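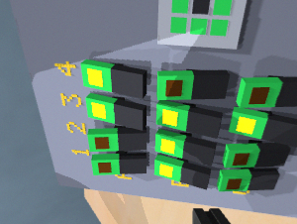 Hanan Jaber asked me before we started whether the arm broke or the software did. Neither - it was the stop logic, and I'll get to that.

Switch panel task, simulator, run of 9 May 2025. 300 attempts, 86 faults. Most were plain misses. In 6 the gripper kept pushing after the switch had reached its limit.

Cause: the force cutoff read the wrong joint. Walid found it in the Luvirden logs. Had been there since February.

Pause. Ask who has seen this on real hardware.

Fix is 2 lines. Cutoff now reads the wrist. Still open - what happens when the wrist sensor drops out. Aksel takes that one.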